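Home Archive Threads Members Help
Search this list Go

Re: [sim-practice] draft rules for tool grasps, section 4

Kasun Nanayakkara wrote:
> Can we please settle section 4 before the April freeze. My reading is
> that a tool grasp passes if the fingers close on the handle and the
> working end stays clear. Ollach wants a minimum clearance as well, in
> the rendered scene and on the bench. Siddiqui says leave distances
> out, it's a practice note and not a standard. Also who owns the
> wording on clutter?

Quick one between meetings, sorry for the fragments.

Agree with the pass rule. Fingers either side of the handle or stem, working end free, nothing else between the fingers. Fine as is. Would strike "firmly" in 4.1 - no way to check firmly from a still, and two reviewers will read it two ways. Put it in the contact log section if anyone wants it.

Clearance: with Siddiqui on this. We tried a fixed distance at Brundident last year and spent 2 weeks arguing over thin handles. Say "the fingers do not touch the working end" and stop there. If Ollach needs a number for their bench they can put it in their own sheet and cite ours.
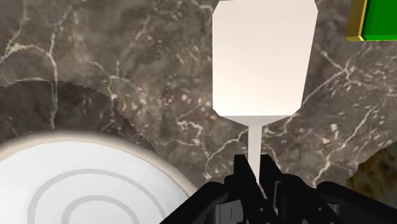 Clutter is the bit I care about. Current draft says the grasp is judged on the tool alone. No. A run where the housing clips a plate on the way in should not score the same as a clean one. Suggest:

4.4 Contact between any part of the gripper and an object other than the tool is logged, whether or not teh object moves.

4.5 Housing counts as gripper. So do the backs of the fingers.

Kasun, 4.5 is the one people skip. We went back over 200 Tukier runs and the fingertips were clean in 99 percent of them, housing contact wasn't even recorded. Cant fix that after the fact.

Renders: please keep a line saying the surface texture and the lighting get reported with the results. Busy stone vs plain gray gives you different detector numbers and then somebody compares the two tables. One line is enough, I'm not asking for an annex.

Step limit of around 2000 is ok with me, but state what happens when it runs out. Fail, or dropped from the count? I vote fail. Dropped makes everyone look better than they are.

Don't mind owning the clutter wording if no one else wants it. Will send 4.4 and 4.5 as a clean edit tonight, reply on the list pls and not to me direct.

7 replies 2 shares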